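Sundley wants 300 homes to give up their kitchen trash cans by January, and it wants them to be happy about it. The town's new food scrap plan asks each household to sort peels, bones and leftovers into a sealed tub, then carry the tub to one of six drop-off points. Flyers went out last month. They promise cleaner streets, lower bills and "garden gold" for all.

The lower bills deserve a closer look.
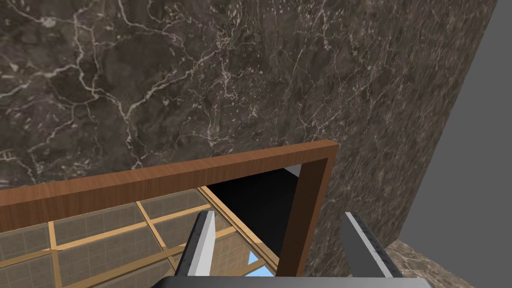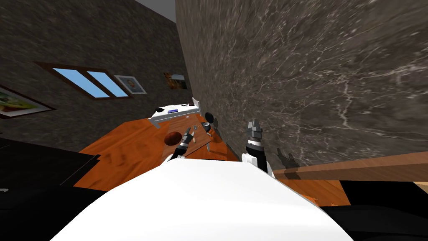
*Dark marble with pale veins, first image; a wooden table beside a dark marble wall, second image. Both are computer renderings.*

Under the plan, trash pickup drops from every week to every other week. The town says this will save money, and it may. But the fee on the household bill stays where it is for the first year. Asked when residents will see the savings, Iestyn Gethin, who runs the plan for the town, said the money would be "put back into the service." Asked which part of the service, he said that was still being worked out.

The tubs come from Drusten, a supplier that also sells the paper liners that go inside them. The first roll is free. After that, households buy their own. Plastic bags are banned from the drop-off points, even the kind sold as compostable, so anyone who does not want to rinse out a tub of old chicken skin every few days will be buying liners. The flyer does not give a price for a second roll. It doesn't say where to get one either, though Gethin said two stores in town had "shown interest."

Then there is the walk. The nearest drop-off point for people on the east side is the lot behind the old Hladun bakery, at the bottom of a hill that the town does not always get around to plowing. Residents over there have asked for curbside pickup. They were told it would be looked at after the trial.

"I already compost," said Noman Baloch, who has lived on the hill for 621 weeks by his own count and keeps a heap behind his garage. "I'm going to lose a trash day so they can collect something I don't even throw out. Explain that one to me."

The town's answer is that people like Baloch are rare, and that most food waste in Sundley still goes to landfill. That second part is probably true. The first is harder to judge. The town has not surveyed residents on home composting, and the form it used to pick the trial streets did not ask.

Supporters point to Junell, up the valley, which has run a similar plan for 5 years. Junell's plan is well liked, and its drop-off points are by most accounts clean. It also started with weekly trash pickup in place and kept it there until people had the hang of sorting. Sundley is cutting pickup on the first day. Gethin called this "a nudge." Parents with a child in diapers may have another word for it.

None of this makes food scraps a bad thing to collect. They are heavy and they stink, and hauling them to landfill costs the town money whether or not anyone sorts them. A plan that took them off the truck and turned them into something useful would be welcome. What residents have been handed so far is a flyer with a smiling carrot on it and a list of things that go in the tub.

The list has its own trouble. It says yes to tea bags and no to anything with plastic in it, which leaves a good many tea bags in limbo. Cooked meat is allowed on page one and "best avoided" on page two. Gethin said a corrected version was being printed and that, for now, residents should go by page one.

As for the garden gold, trial households can pick up one free bag of finished compost next spring. Extra bags will be for sale — price to be announced.

Tubs will be dropped at front doors on the trial streets before the end of the month. Residents who want to opt out can do so by phone, though their trash pickup will change to every other week all the same.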